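Bedroom smells musty every winter, where do I start?
Asked in Home & Cleaning

Chie Imai
Our bedroom is on the north side of the house and every January it gets a stale, damp smell. Clothes pick it up too. I took a jacket out of the closet last week that had been clean when I hung it up, and it smelled like a basement. I have looked for mold on the walls and found none, apart from a gray line on the window sealant that I wiped off with vinegar. It came back.

The bed is against the outside wall. We keep the door shut during the day to save on heating. The closet is built in and also backs onto the outside wall. I bought a Zoveo moisture tub from the hardware store and it filled up in 19 days, so there is clearly water in the air. We are renting, so I can't put in a fan or change the windows. The landlord is reasonable but slow.

What should I do first? I would like to avoid a big dehumidifier if I can, because there isn't much floor space.

2 answers, sorted by votes

Margit Fülöp
I lived in a north-facing rental for years and had the same smell. It was cold surfaces plus still air. You can fix most of it without buying much. I would go in this order.

Open the door
A closed, unheated room next to a warm house is where the moisture ends up. Leave the bedroom door open in the daytime and keep the heat on low in there. I know it costs a bit more. When you cook or shower, shut those doors and run the fans.

Clothes
Take everything out of the closet and check the back wall with your hand. If it feels cold and clammy, that is your smell. Wash what can be washed and hang the rest out in the room for a day before it goes back. Put things on hangers with space between them, and don't push anything up against the back wall. Anything you have worn outside in wet weather should air before it goes in.
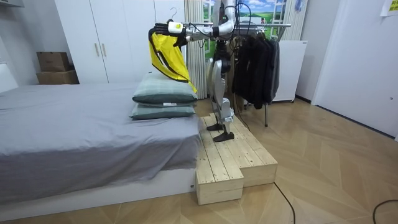 The bed
Pull it away from the outside wall by the width of your hand at least. Then lift the mattress and look underneath. If you have a solid base, the bottom of the mattress can be damp and you would never know. Slats are better. Don't make the bed as soon as you get up. Fold the covers down and leave them for an hour or two. Pillows hold more moisture than people think, so press down on them with your palm in the morning and smell them. If they are musty, check the care label, wash them, and dry them all the way through. A half-dry pillow is worse than a dirty one.
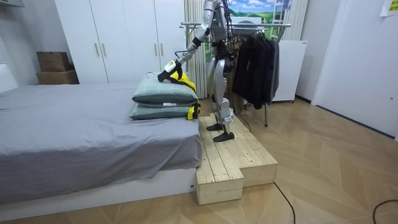

Check the pillows as well as the mattress

Windows
Wipe the glass and the sill every morning and take the wet cloth out of the room. Open the window wide for ten minutes instead of leaving it on a crack all day. For the gray line, vinegar may not be enough. If the stain is inside the sealant it has to be cut out and redone, and that should be the landlord's job. Send a photo and ask in writing.

Get a cheap humidity meter too. Mine is an Ikden and it has been fine. If you are still over 60 percent after a couple of weeks of this, then think about a dehumidifier.

Siebe Meijer
Get a dehumidifier. I have a small Zumum one and it works. You empty the tank and that's it. The tubs are a waste of money.

Comments on the answer by Margit Fülöp

Chie Imai
Thank you, this is very useful. I checked the closet wall and it is clammy from the floor up to my knee, and dry above that. Is it still just condensation if it is only low down? The jackets are hanging well above the wet part but they smell the worst.

Margit Fülöp
It can be. The bottom of the wall is the coldest part and air doesn't move down there, especially with shoes and boxes in the way. The smell rises into whatever is hanging above. Clear the floor of the closet, leave the closet door open for a week, and hang the jackets out in the bedroom in the meantime. If the wall is still damp after that, tell the landlord, as it could be coming in from outside. Check whether there is soil or a flower bed piled up against that wall.

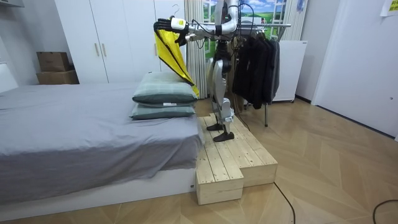 Karlijn Michiels
I would not wait the week before telling the landlord. We had a wet patch at the bottom of a wall and it was a leaking downspout on the other side. Go out while it is raining and look at the gutter above that corner. Ours was dripping straight down the brick.

Chie Imai
There is a downspout there. I will look next time it rains.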